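Somora Candle Kits: Questions I Get Asked a Lot

Hi, I'm Elínborg Þórarinsdóttir, and I put together the Somora candle kits at my shop in Cunlow. Most of what's on this page came out of emails, so if your question isn't here, write to me and it probably will be by May.

What comes in a kit?

Soy wax flakes, cotton wicks, wick stickers, a little bottle of scent, a pouring jug and the jars. The Omo kit makes small candles in tins. The Machala kit makes bigger ones in glass, and it comes with two scents because I could never pick between them.

You'll need a stove, a saucepan and a thermometer of your own. A cheap candy thermometer is fine. I used to put one in the box and everyone already had one, so out it went.

How much wax do I get?

The Omo has 447 grams and the Machala has 630 grams. Both come with a bit extra, so if you slop some on the counter (I always do) you can still fill everything.

Can I melt the wax in the microwave?

You can, but I don't love it. It heats in patches, and you end up with a boiling corner and a cold lump. If the microwave is all you've got, go in short bursts, stir every single time, and please keep the metal tins well away from it! The jug in a pan of simmering water is slower and much nicer.

Never walk off while it's melting. Not even to answer the door.

When do I add the scent?

After the wax has fully melted and you've taken it off the heat. Stir gently for a couple of minutes. People tend to give it three quick swirls and then write to tell me the candle doesn't smell of anything. Keep stirring! Put a song on.

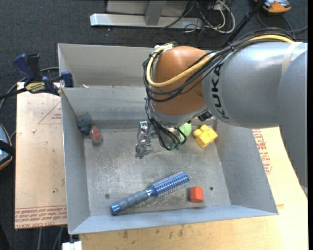 Also, give it time. A soy candle smells better after it's sat with the lid on for a week or two. I know, I'm terrible at waiting too. I've lit plenty the same evening and been disappointed every time.

Why does my candle have a hole in the top?

It cooled too fast, or you poured it too hot. Soy wax shrinks a little as it sets and sometimes it pulls away around the wick. Go over the top with a hair dryer on low until the surface melts, then leave it alone. If the hole's a deep one, melt a spoonful of spare wax and top it up.

And the white frosty stuff on the side?

Just frosting. It's a soy wax thing and it doesn't change how the candle burns. I've gotten to like it. If it drives you up the wall, warm the glass before you pour and keep the candles out of drafts while they set.

Can I use my own jars?

Yes, as long as they're meant for heat. Canning jars are good. Please don't use wine glasses, anything with a crack in it, or that pretty thing from the thrift store that might be plastic. Wide jars need a bigger wick too, so measure across the top and send me the number and I'll tell you which one to get.

Can I put dried flowers in?

I get this one every spring, and the answer is still no, not on top where the flame is. They catch fire. Press them around the outside of the jar with a bit of glue if you want the look.

Is it okay for kids?

With a grown-up doing all the hot parts, sure. My niece does the stickers and picks the scent, then stands well back and gives orders. I wouldn't hand a kit to anyone under 12 on their own.

How do I clean the jug?

Wipe it with paper towels while it's still warm, then wash it with hot soapy water. Don't pour wax down the sink, ever. I did that once, in my first apartment, and the plumber was not cheap.

Do you sell refills?

I do. The refill bag is 454 grams of wax with 6 wicks, and you pick the scent when you order. Wick stickers are separate, mostly because half of you still have a drawer full of them.

Something was missing from my box!

I'm sorry! Email me with your order number and tell me what's gone astray, and I'll mail it out. I pack the boxes in the mornings, so if you write before ten there's a good chance it'll go the same day.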